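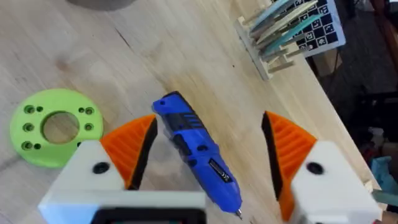

Wrist cam view, rotary tool on the bench, fingers open.

Jekadura
Putting this in the automation section because the chores thread got locked. What I want to know is whether a gripper can do shop cleanup yet, meaning pick up a tool like this one and put it back where it lives. My setup is two ribbed pads with rubber on the inner edges. I gave it 41 tries in April and it put the tool away on 33 of them.

Wirkura
33 is better than I expected. Is the bit always in when it grabs? I'd worry more about the bit hitting the table than about a drop.

Jekadura
Always in. I have it grab at the middle of the body. Most of the misses were the tool rolling when one pad touched first.

Climumus
I don't count this as a chore. One tool on a clear patch of table is a pick test. My bench has chips, cords and three pencils on it, and I can clear it in a minute.

Jekadura
There's a slotted rack and a green plate with holes on the same table. It isn't bare.

Climumus
It isn't touching them either. Put the tool under the plate and try again.

Pyo
I'm with Climumus on speed. We tried a used arm at our shop and it took around 10 minutes to put away what a new hire does in one. It did run after we locked up, though -- that part was useful.

Wirkura
Does it matter how slow it is if you're asleep? My dishwasher is slow too.

Climumus
Your dishwasher doesn't have to find the plates.

Pyo
Jekadura, can it slide the switch? There's one on the middle of the body, right where you're grabbing.

Jekadura
Haven't tried. I pull the battery before every run. I'll shift the grab point toward the back and post the new count.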